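Does the Plate Matter? Our Snack Setting Project
by Analyn Mangubat, with Shiela Manalo and Jonalyn Padilla

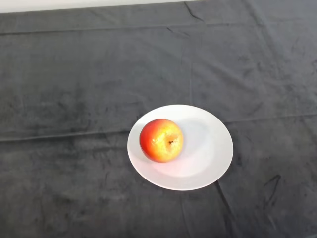

Fig. 1. Setting A: one apple on a plain white plate, dark gray cloth.

So our question was pretty simple: will people pick a fruit snack more often if it looks nice on the table? I got the idea at my aunt's place in Cabanatuan, where she puts out fruit on her good dishes and everybody eats it, and at home the same fruit sits in a bag until it gets wrinkly (sorry, Mom).

We made two settings. Setting A was the white plate on the dark cloth. Setting B had the same kind of apple straight on a bare table. I really wanted a patterned plate for A, but Shiela said the pattern would compete with the fruit, and she was right! The red and yellow skin shows up so much better against plain white. We also argued over whether to put the apple in the middle. I like it off to the left with all that empty plate next to it, so that's how it stayed.

We showed photos of both settings to 200 students and asked which snack they'd take. Setting A got 68 percent, which made Jonalyn very happy because she had bet me a soda on it.

There are problems with this, I know. We changed the cloth and the plate together, so we can't say which one did the work. People were also choosing from a photo, and they might act differently with a real apple and an empty stomach. Ms. Calimlim pointed out that we never asked who likes apples in the first place. Oops.

If we get to do it again in May, I'd run the plate with no cloth and the cloth with no plate, and try a softer fruit too. Shiela is voting for mangoes.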